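## 4.2 Drive bay and bracket

The drive bay was the part of the case that took the most handling in our study, and we treat it separately from the power supply and the motherboard. Of the 184 desktops that passed through the Targate workshop in the study period, nearly all had to be opened for the drive alone. The donor, a college in Lelness, required every drive to be taken out and logged before a machine could be passed on. The workshop's records from earlier years, covering over 3000 machines of mixed makes, follow the same pattern, but they do not note how the drive was held, so we use them only as background.

We sorted the machines by the way the drive was fixed in place. The first group used screws through the side of a metal cage. The second used a plastic caddy that grips the drive along its sides and slides into the bay without tools. A few machines had both, usually where a second drive had been added later. Everett Okafor and Trudy Maihi did the sorting separately and compared lists afterward. They disagreed on 2 machines, both with a caddy that had also been screwed down, and we placed these in the screw group.

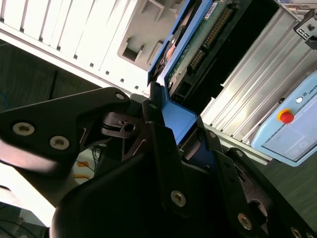

Screw cages are slow but hard to get wrong. The time goes into finding the right driver, reaching the far side of the cage and keeping hold of the screws. Caddies are much faster, and most of the trouble with them comes from how the drive is held once it is out. The circuit board and the gold connector pins are left exposed inside the blue frame, so a hand that closes around the whole unit can easily press on them. The handle is the better place to grip. We asked workers to carry the caddy by the handle and to set it down with the board facing up. Verna Escobedo, who ran the bench at Targate, had already been teaching this for the screwless cases and extended it to all of them in October.

Cable position also affected removal time. In cases where the data cable had been routed under the drive, the caddy moved a short way and stopped. Less experienced workers often took this for a stuck latch and pulled harder. The correct step is to push the caddy back in, free the cable and start over. We recorded this as a cable fault and kept it apart from latch faults, which are discussed below.

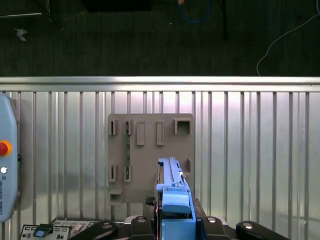
The plastic brackets were harder to classify. A bracket of this type may carry several unrelated features on one molded part: slots, raised blocks, open tabs and clips. Some of these hold a component, some guide a cable and some only stiffen the panel. Workers could not always tell which was which by looking, and the service sheets we had were of little help. Faith Biwott tested the spare brackets by hand and marked each feature as load-bearing, guiding or unknown. We kept the unknown class in the tables. Forcing a choice would have made the later comparison between models look cleaner than it was.

Two kinds of damage came up often enough to report. One was whitening at the base of a tab, where the plastic had been bent past its limit and had not yet broken. The other was a clip that had lost its grip and no longer held a part firmly. A whitened tab was left in service if it passed a light push test. A loose clip was treated as a failure, and the bracket was replaced from stock. Brackets taken from the scrap pile at Bitthorpe were given the same test as those still in machines, and they were stored flat in shallow trays, as we had seen some warp when stacked on edge.

Latches gave less trouble than we expected. The common type has a ribbed face that gives the thumb some purchase, and its color sets it off from the surrounding plastic. Workers new to the bench found a colored latch quickly, even in a dusty case. They were slower where the latch was the same gray as the bracket, and in 3 of those machines the worker removed a nearby screw first, thinking it held the drive.

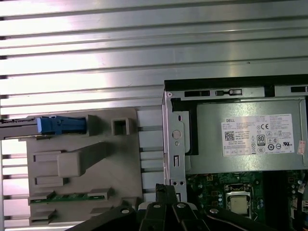 Figure 3. Open desktop chassis from above, with the plastic drive bracket and its blue latch at left, the power supply at upper right and the motherboard at lower right.

The layout in Figure 3 keeps the bracket on one side of a sheet-metal wall and the main components on the other. In cases with this arrangement we allowed the bracket to be worked on with the motherboard left in place. Where no such wall existed, Esther Rweyemamu's procedure from the Kashindye site was followed and the board was covered with a sheet of card before the bracket was touched. Times for the two arrangements are given separately in Section 4.3, and the covering step is included in the second.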